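Stevon two-arm bench, hire and purchase

Can a machine tidy up yet? Partly. The Stevon bench pairs two arms over one tabletop and is sold for trying small chores, starting with wooden letter blocks. 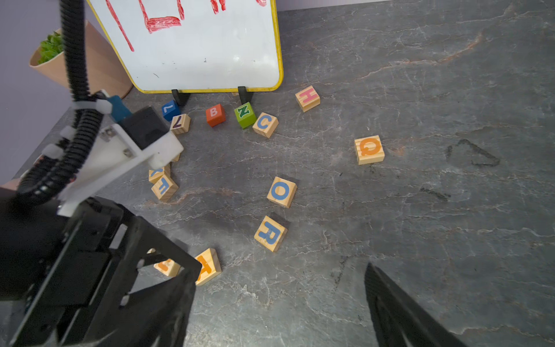 Sorting cutlery and putting toys away call for the same skills, and it is still slower than a person at both. Ruiz-Ortega supplies spare gripper fingers – order code 756.

A written word makes a handy task: the whiteboard reads PEAR, and letter blocks are on the table.

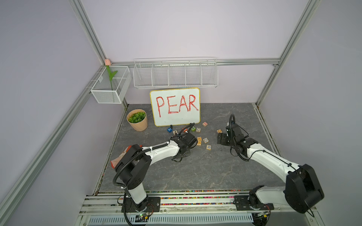

What buyers say

Picking up one block is the part most owners try first. 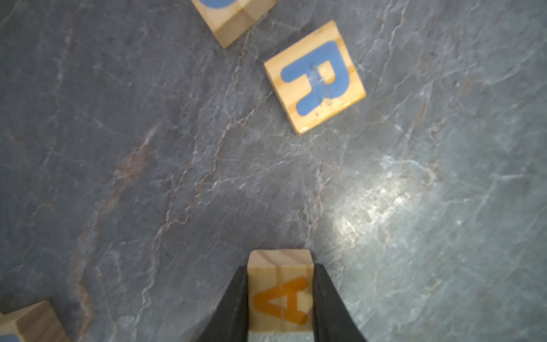

Hoi-yan Poon writes that she would trust it with blocks but not with glasses, and would like a quieter shoulder joint before January.

Delivery from Plomimville: 99.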